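Home | Archives | Threads | Post | Log in

Search this list Advanced

Re: [stiltwood-baths] Grab bar angle and the towel question
From: Iker Montoya

Noelia Vidal wrote:
> I still think the Grarnthorpe bathroom is the one to copy. Slanted
> grab bar, towel bar within reach, curtain in place of a glass door.
> The fitter in Toledo quoted me 700 for the bars and the curtain rail
> and says the slant suits everybody.

Suits everybody? I'd like to hear that from somebody who isn't selling it. My mother had a slanted bar for two years and hung on to the top end of it no matter what she was doing. A plain level one would have served her just as well.

My bigger gripe is the towel bar. Look where it sits. 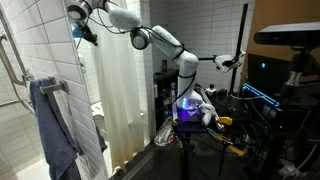 Grarnthorpe bathroom, grab bar and towel bar on the tiled wall.

It's below the grab bar and a little to the right, and the blue towel hangs a long way down. Anyone who misses the grab bar is going to snatch at the next metal thing they find, and I don't believe for a minute that an ordinary towel bar is rated for that. Vasilică says his is good for 300 pounds. Fine, but is that the bar, or the screws, or the wall behind the tile? He couldn't tell me.

As for the curtain, I'll give you half a point. It's cheap and it washes. It also sticks to your legs, and whatever anyone claims about weighted hems, I've bought 3 and they all did it. 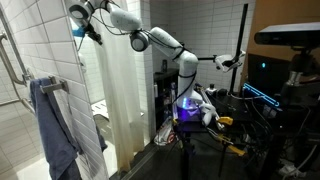 I have less against the fold-down seat. Jayson put one in at Prarano and his father uses it every morning, so I can't call it a gimmick. I'd still want to know what it's fixed to before I sat on it — tile alone tells you nothing. And the black shelf unit would go, or at least get moved somewhere else. Bottles on top of a shelf end up on the floor in my house.

So no, I wouldn't pay 700 to copy this one. Get the fitter to put in writing what's behind the tile and what each bar will hold, then ask again about the slant. If he gets vague, Wiremu has a number for the man who did his in November.

Iker

Recent in this list
Re: Curtain hems, again
Non-slip mats that peel
Fold-down seats: which hinge?
Re: Grout gone gray after one winter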